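Filed under: How-To > Simulation > Good Practice

Sim scene checks before you log anything

Updated 2022-03-18. Rules we use at Remora for tabletop pick and place in sim. Written fast, fix it later if something's off.

Do these in order. Don't skip to the gripper stuff.

Scene first. Open it, let physics settle, then look. Anything drifting, jittering or sunk into the table, stop and fix the collision mesh. A scene that moves on its own is a fail, no matter how nice the render.

Names next. Every object gets a plain name and an ID. Use the Stonus list. If the object isn't on the list use the generic name and flag it, don't make one up. We had 3,000 episodes once with the same cup under 2 names. Took most of June to clean up.

Then reach. Run the arm to a hover pose over each target and hold. Fingers pointing down, clear of everything tall. Check from 2 views at least, one view will lie to you about depth.

Hover over the table, candlestick in both views:

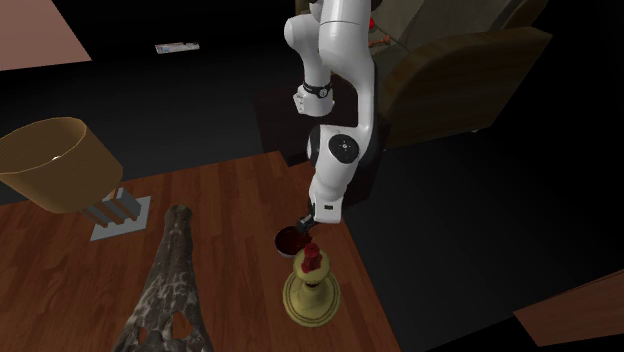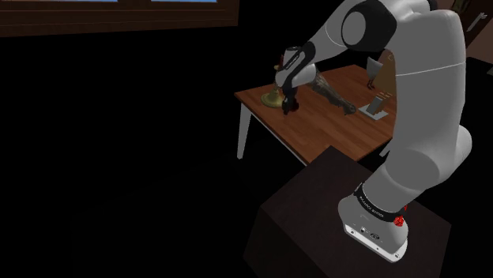

Thin upright stuff is the usual problem. Stems, handles, lamp necks. Set the hover height off the tallest thing near the target, not off the target itself. Then add your margin. Same margin for the whole batch, write it in the config where people can find it.

Approach speed: slow for the last bit, always. Yes in sim too. Policies trained on fast approaches get moved to hardware sooner or later and then somebody has to re-tune the lot.

Limits. Joint, velocity, force. Use the real arm's numbers with the safety factor left in. Do not turn limits off to get a stuck episode through. If it's stuck log it as stuck.

Contact rules:
- touching the target is fine
- touching the table, log it, keep going
- touching anything else, end the episode and mark it failed
- object leaves the table, same

Failed episodes stay in the set. Seperate folder, same format. Don't delete them, the Ibarra export script expects both folders and falls over if one is missing.

Lighting. Dark backgrounds are OK, dark work surface isn't. If you can't make out the fingers against the objects, raise the light and start over. Don't brighten the frames afterward.

Seeds: write them down. One per episode. Over 1,000 episodes in a batch, split it, Risidar chokes on the big ones.

Last thing, replay a handful before you upload. Pick them at random, not the first ones. Watch all the way thru to the release. If a replay doesn't match the log the whole batch waits till you know why.

Config template is in the shared folder, copy it, don't edit the orignal.

© 2022 Remora | Contact | Back to top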